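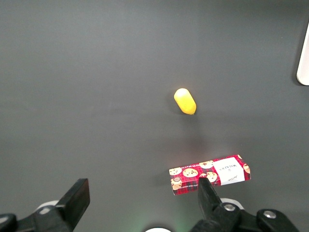
Small demonstrations, big table

17 Jun 2024

I want to write down what we learned with Nanar, our policy for two arms, before I forget the details. The training set has 300 demonstrations of one job: put the groceries on the white tray. The groceries are a red bottle, a box of Walkers cookies and a small yellow lemon.

In December the policy used only the fixed camera. It was good with the box and bad with the lemon. Kavitha Rodrigues proposed to add the wrist cameras, and I was against it – the fingers cover a part of the view, and in some positions one finger hides the edge of the box. I was wrong. With the wrist views we got 42 good placements of the lemon in one evening, and the old policy never came close to this. 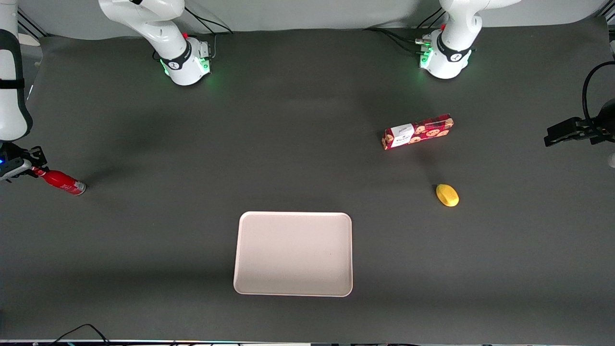 What still fails

The bottle is now the difficult one. When a gripper holds it by the cap end and the bottom still touches the table, the policy sometimes pulls sideways and does not lift. Arnar Ketilsson thinks that our demonstrations are too fast at this moment. I think we have too few of them with the bottle lying down.

We will record 2 more sets, one slow and one at normal speed, and train 3 seeds on each. Nusrat Tarar has already written the script for the comparison – thank you, Nusrat.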